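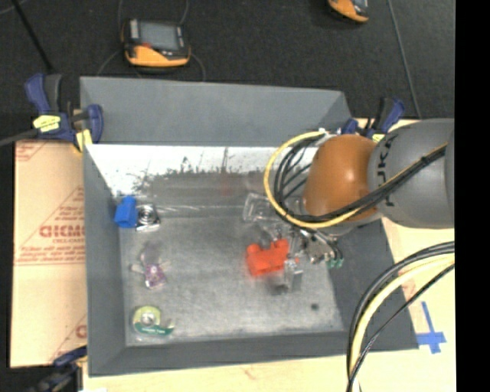 Gray bins and the sorting question, round 2

gikonside_beck
ok so I need to settle this before I spend money. Moving the whole garage into bins. Going from cardboard (mice, damp, the usual) to plastic. Question is do I buy all the same size or mix. My husband wants all one size, the big gray ones, because they stack. I say big ones turn into junk pits. You put christmas lights in, then a drill, then somebody's cleats and you never see any of it again.

Garage is 20 feet deep, one wall of shelves, no attic. Budget is not huge. Help
Rebecca

tomden
One size. Done. Your husband is right, sorry.
Mixed sizes look smart at the store and then you have a wall of stuff that doesn't sit on itself.

kavitha_r
Strongly disagree with tomden. One size is great for a warehouse. A house has light bulbs AND sleeping bags. I did all big for two years and could not lift half of them. Books in a big bin = back problem.

tomden
so dont put books in a big bin

kavitha_r
So then where do the books go, if you only own big bins?

tomden
On a shelf. They're books

chaklun
Middle option. Pick two sizes from the same line, where two small ones sit on top of one big one. Most lines are made that way but check the lids in the store, take them off and put them back on, some of them fight you. Bring a tape measure for the shelf depth too. I bought 11 bins that stuck out past the shelf by a thumb and I hit my hip on them all winter.

gikonside_beck
chaklun this is what I was leaning to. Shelf depth I haven't measured, good call, doing that tonight

maihi
Nobody asked about lids but lids are the whole thing. Straight sided open bins with no lid for anything you touch every week. Lidded for seasonal. If it has a lid and stuff on top of it you will not put the thing back. You'll set it on top of the lid. Ask me how I know

bukola.o
+1 maihi. Dog leashes, work gloves, bike pump, all in open bins at waist height. Never lose them now.
Also LABELS ON TWO SIDES. Short end and long end. You will turn the bin someday.

kavitha_r
Clear bins and you skip the labels.

bukola.o
Clear ones cracked on me in the cold. Every one. The gray and black ones are a softer plastic I think? Mine have held up fine, on their sixth winter

kavitha_r
Mine are clear and ok but I'm somewhere warm so maybe thats it

tomden
Clear bins just mean you look at your mess all day. Gray hides it. Not kidding, my garage feels half as full since I switched.

astiron
Coming at this from moving people's stuff for a living. What kills bins is weight, mostly people dragging them. Keep it under what you can lift from the floor with your arms only. If you have to rock it first, split it in two. And heavy goes on the bottom shelf, please. I've had a bin of paint cans come down off a top shelf and I was lucky.

gikonside_beck
paint cans are currently on the top shelf lol. moving them

astiron
Move them tonight

katia_f
For the first sort, I'd say don't buy anything yet. Pull everything out on the driveway on a dry morning, make piles, then look at how big the piles are. THEN buy. I bought first and had bins left over that I ended up storing inside other bins. Which is dumb but there we are.
Kátia

maihi
Agree w/ katia_f. Also get a table out there. Sorting on the ground is miserable, you stop caring after an hour and everything goes in "keep".

chaklun
A table helps so much. One bin on the table at a time, fill it, label it, off it goes. Don't have four going.

tomden
I had four going and it was fine

chaklun
Different strokes. I get confused and put the extension cords in with the camping plates.

kavitha_r
Where do people land on cords btw? I have a bin that is just cords. Probably 100 of them. I know what maybe six are for.

bukola.o
Velcro strap on each, tag of masking tape with what it goes to. No tag after one pass, goes to recycling. I was strict with it and only regretted one (printer).

astiron
Zip bags for small chargers, bags stood on end in a shallow bin like files. Works good.

gikonside_beck
Update. Measured. Shelf is shallower than I thought so the biggest size is out anyway, argument over, he is being quiet about it. Going with medium and small of the same line, open ones for the bottom two shelves. Paint is down. Doing the driveway thing end of September if it stays dry.

tomden
Medium in all one size would still be better. just saying

kavitha_r
Let it go tomden

katia_f
Post how many bags you end up tossing! I want to feel better about mine

gikonside_beck
will do. there's a fondue set in there from 2000 and I already know its getting kept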